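ご近所だより　くらしと安全のページ

一時保育の利用者が送迎に来なかった件と、その後の手続きについて

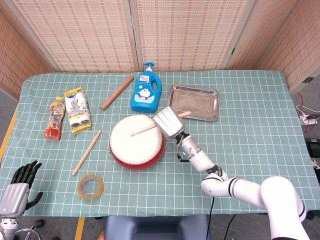 文・Lucie Gauthier（リュシー・ゴーティエ）

先月のたよりで、トロムリー通りの一時保育室「プリンデロ」に預けられた兄妹のことを短くお知らせしました。あれから多くの方に質問をいただきましたので、今月はもう少し長く書きます。私は日本語が母語ではありませんから、法律の言葉を間違えないように、区の窓口でもらった資料を横に置いて、ゆっくり書いています。読みにくいところがありましたら、お許しください。

まず、起きたことを順番に書きます。

七月のある夕方、保育室の閉まる時刻の午後六時半になっても、二人の子どもの迎えが来ませんでした。兄は五歳、妹は二歳です。職員は申込書にある父親の携帯電話にかけましたが、つながりませんでした。二番目の連絡先は親戚の方の番号でしたが、この番号はもう使われていませんでした。三番目の欄は空白でした。

保育室の決まりでは、閉室から三十分たっても連絡がない場合、責任者に報告します。一時間たった場合は、児童相談所と警察に連絡します。職員はその通りにしました。午後七時半に警察官が二人来て、八時過ぎに児童相談所の方が来ました。子どもたちはおにぎりを食べて、妹のほうは途中で眠ってしまったそうです。その夜、二人は一時保護になりました。

父親と連絡がとれたのは、次の日の昼前でした。父親は隣の県の現場で働いていて、迎えは送迎サービスの会社「ヴォシコ」に頼んであったと説明しました。一方、ヴォシコは、予約は一度入ったけれども、前日に取り消されたと答えています。取り消しの操作をだれがしたのか、会社の記録と父親の話は合っていません。父親は「取り消していない。会社の間違いだ」と話しています。会社は「利用者の画面から取り消しがあった」と話しています。

この点は今も調べているところです。警察は父親から事情を聞きましたが、この文を書いている時点では、逮捕も書類送検もされていません。うわさでは「捕まった」という話が広がっていますが、それは事実と違います。どうか、その話を人に伝えないでください。

子どもたちは4日後に家に戻りました。戻るときに、父親、保育室、児童相談所の三者で面談があり、今後の送迎の方法を紙に書いて確認しました。家の名前や場所は、ここには書きません。知っている方も、子どもたちの前でこの話をしないようにお願いします。五歳の子は大人の話をよく聞いています。

次に、質問の多かったことについて書きます。

一番多かった質問は、「送迎の会社に頼んだ場合、責任はだれにあるのか」でした。私は区の法律相談の日に行って、弁護士の方に一般的な考え方を聞きました。この事件についての判断ではありませんので、そのつもりで読んでください。

保護者が子どもを監護する義務は、会社に送迎を頼んでもなくなりません。会社は契約の範囲で責任を持ちます。予約が正しく入っていたのに車が来なかった場合は、会社の契約違反になる可能性があります。しかし、予約が取り消されていた場合は、だれが、どうやって取り消したかが問題になります。ですから、予約の確認メールや画面の記録を残しておくことは、とても大切です。私も今まで、確認メールを読んだらすぐに消していました。今は専用のフォルダを作って、入れています。

二番目に多かったのは、「迎えが遅れたら、すぐに警察を呼ばれるのか」という心配の声でした。電車が止まることもありますし、仕事が急に長くなることもあります。プリンデロの責任者に確かめましたところ、電話が一本あれば、閉室後も一時間までは職員が残って待つそうです。その場合の延長料金は、三十分ごとに325円です。電話がなく、どの連絡先にもつながらないときだけ、外に連絡します。遅れること自体を責めるための決まりではないと、責任者の方は何度も言っていました。

三番目は、警察や児童相談所に連絡した後で、保護者が不利になるかどうかという質問です。一時保護は、子どもの安全を確かめるための行政の手続きで、刑罰ではありません。ただし、子どもを安全でないところに置いて長い時間いなくなれば、保護責任者遺棄などの罪が問題になることもあるそうです。どこからが犯罪になるかは、子どもの年齢、時間、場所、大人の気持ち（法律では「故意」と言います）など、いろいろな事情で決まります。時間だけで線を引くことはできない、という答えでした。

正直に書きますと、私はこの答えを聞いて、少し不満でした。はっきりした数字がほしかったのです。私が育った国でも、この線はあいまいで、新聞に事件が載るたびに、人々は怒ったり、心配したりしていました。弁護士の方は私の顔を見て、「線がないので、早めに相談してください」と言いました。

さて、連絡先の話に移ります。

今回の件の後で、プリンデロは登録している家庭の申込書をすべて見直しました。登録は全部で244家庭です。私が話を聞いた日には、まだ集計の途中でしたが、連絡先が一つしか書かれていない申込書や、古い番号のままの申込書が見つかっているそうです。該当する家庭には手紙が届きます。手紙が届いた方は、次に利用する日までに、新しい連絡先を書いて出してください。

連絡先には、できれば違う家に住んでいる大人を二人書いてください。親戚でなくてもかまいません。近所の方でも、職場の方でも、本人の承諾があれば登録できます。迎えに来る人は、顔写真のついた身分証を見せる必要があります。外国の方は在留カードでもだいじょうぶです。私は去年、友人の娘さんを迎えに行ったときに身分証を忘れて、家まで取りに帰りました。雨の日で、坂を二回上りました。

送迎会社を使う家庭は、当日の朝に、会社名と到着予定の時刻を保育室に電話で知らせることになりました。到着予定から十五分過ぎても車が来ない場合は、保育室から保護者に電話をします。これは八月から始まっています。ヴォシコからは、予約の取り消しがあったときに、登録した二つの番号に同時に知らせる仕組みを準備しているという返事がありました。いつから始まるかは、まだ決まっていません。

町内の食料品店「トンディー」のご主人から、店の掲示板に相談先の一覧をはってもよいという申し出をいただきました。日本語のほかに、英語、タイ語、フランス語で作ります。フランス語は私が書きます。タイ語はご主人の奥様が確認してくださいます。ほかの言葉を手伝える方がいましたら、集会所の受付に声をかけてください。

一覧に入れる予定の相談先は次のとおりです。

児童相談所の全国共通の電話
区の子育て相談窓口（平日の昼）
警察の相談専用電話
集会所の法律相談（月に一回、予約が必要）

急な危険があるときは、相談の電話ではなく、110番にかけてください。日本語がうまく話せなくても、場所の名前だけは先に言ってください。私は自分の家の住所をローマ字で紙に書いて、電話のそばにはってあります。

集会所の勉強会のお知らせ

題は「子どもを預けるとき、迎えに行くとき」です。区の担当の方が、一時保護の手続きと、保護者が受けられる説明について話します。後半は質問の時間です。個別の事件についての質問には答えられませんので、ご了承ください。資料代とお茶代で、一家庭980円です。経済的に難しい方は受付で言ってください。そのまま入れます。子どもは隣の部屋で遊べますが、三歳より小さいお子さんは大人と一緒にお願いします。

日時は会場の都合でまだ調整中です。決まり次第、掲示板にはります。申し込みは集会所の受付で、名前と人数だけ書いてください。

最後に訂正があります。先月のたよりで、私は子どもたちが「保育室に置き去りにされた」と書きました。この言い方は、父親がわざとそうしたように読めます。調べが終わっていない段階で使うべき言葉ではありませんでした。ある読者の方が手紙で教えてくださいました。「迎えが来なかった」に直します。お父様と、読者の皆様にお詫びします。

この件で新しく分かったことがありましたら、次の号に書きます。

2018年8月5日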